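Toltia Community Help > Grippers and end effectors

Soft pads or bare jaws for thick fleece?

Asked February 25, 2021

I'm comparing two pad options for the Toltia hand-held gripper before we order more. The job is picking up fleece garments by a folded edge and spreading them with two grippers, one in each hand. We have the stock blue pads now, and the other option is the bare Sivcombe jaws with a shallow tooth pattern.

With the pads I get a good hold on thin hems. On a thick rolled hem the fabric bunches up in front of the jaws and I only catch the pile. I ran 80 grasps on the same garment and 11 let go during the stretch. Most of those were on the hem.
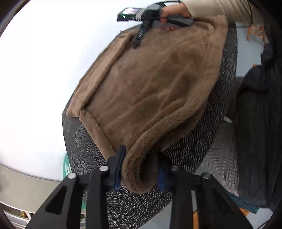
Stretching the fleece between both grippers, blue pads at the hem.

Wrist camera is the wide one from the kit. Jaw force is at the default. Should I change the pads, or is this a technique problem?

3 answers

Answer 1 (accepted)

I would leave the pads on. We tried the toothed jaws in January and they held thick fleece fine, but they pulled fibers out and left marks on knits. After 2 weeks we went back to pads.

What helped us was the order of the grasp. Lay the garment on a hard, flat table first. A soft surface gives way under the jaws and you can't get under the fold. Open fully, push down until the tips touch the table, then close slowly so a fold rises between the pads. You want a full fold of cloth in there – both layers, with the backing. 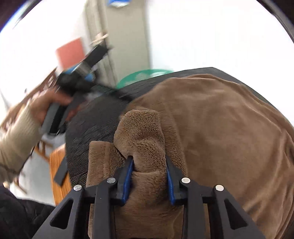

Answer 2

Check the joint pins too. Ours had some play in one arm after a few months and the pads no longer met square, so one side did all the work. Close the jaws on a sheet of paper and pull. If it slides out easier on one side, that's your problem. The Prirwood forum has a thread on shimming them, I don't have the link.

Answer 3

just get the Jin controller and turn the force up. worked for me, but I do towels

Comment from the asker: Moved to a flat table and closed slower, 4 drops in the next 80. Paper test looked even on both sides. Keeping the pads for now.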